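Teach It Slow, or Don't Teach It

Liam Lockwood

Everybody wants the robot to learn by watching. Fine. Watching who, though? Watching me at the end of a Monday, tired, steering two arms by remote and cutting every corner I know? Because that's what goes in the pile. And whatever goes in the pile comes back out, with interest.

I've spent the winter on this. Wirnwood setup, two arms, one table, household objects. Before that a long stretch at Skakinis, where we did it the other way – grab the arm, drag it through the motion by hand, let go, save. I have opinions about both and not much time to write them down so here goes.

Hand guiding first. It feels great. You feel the weight, you feel the joint limits, you feel dumb when you hit one. But your own hands are all over the thing, they block the cameras, and you push with a strength the motors don't have. The robot replays it and stalls. Remote control fixes that. Whatever you did, the machine did it, with its own motors, seeing what it sees. The price is you can't feel anything. You're picking up cutlery in oven mitts, through a window. 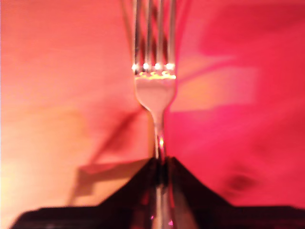

So should a beginner start with hand guiding or with remote control? Start with remote, on one easy object, and stay on that object until you're bored of it, then try hand guiding afterward so you know what you've been missing.

Most shops do it backward. They do hand guiding in the demo, everyone claps, then they buy a remote rig and wonder why the recordings look drunk. My first set was 448 recordings and I'd be happy to never see most of them again. Jerky, overshooting. Long pauses where I was clearly thinking about lunch. A pause is a lesson too, by the way. The model has no idea you were thinking about lunch. It learns that one waits there.

Which brings me to tidy tables. I'm against them. The Olel people (nice people, we argue constantly) want a bare surface, one object, a gray backdrop, even light. Clean data. I get it, I do. But who lives like that? Put a fork on a real table and there's keys next to it and a mug and some toy, and the light is whatever the light is. Pink, sometimes. If your fork-picker only works in gray it isn't a fork-picker. 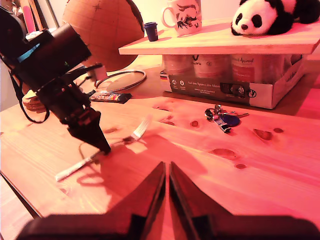 White fork, keys, one arm reaching in from the left.

The objection I hear is always the same: clutter makes the operator slow. Yes! Good! Slow is the whole point. An operator who has to go around the keys makes a path that goes around keys. An operator with nothing in the way makes a straight line, and a straight line teaches very little that we couldn't of typed in by hand.

Same goes for swapping objects. Plastic fork, metal fork. People treat that as a formality, tick the box, move on. But one's bright and one's shiny and picks up the color of the room, and to a camera those are nearly two different things. I'd take 6 careful recordings of each over a whole afternoon of the easy one. Tanabe, who I share the rig with, thinks six is nuts and wants way more. We'll see. He's probably right about the number and I'm right about the careful. 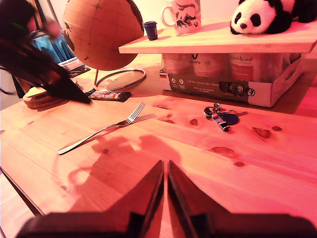 What I'd change tomorrow

Pay for throwing away. Right now operators get counted by what they save, so they save everything, wobbles and all. Count what they delete, too. Shorter shifts, two hours and then stop, no heroics. And let the person who drives the arms look at what the trained robot does afterward – at most places they never get to, which is crazy to me. You'd drive differently if you saw your own bad habits come back at you from a machine. I sure did. I have a little twitch right before I close the grip, had no clue, and now the robot has it to. Took me until December to stop doing it. The robot still does.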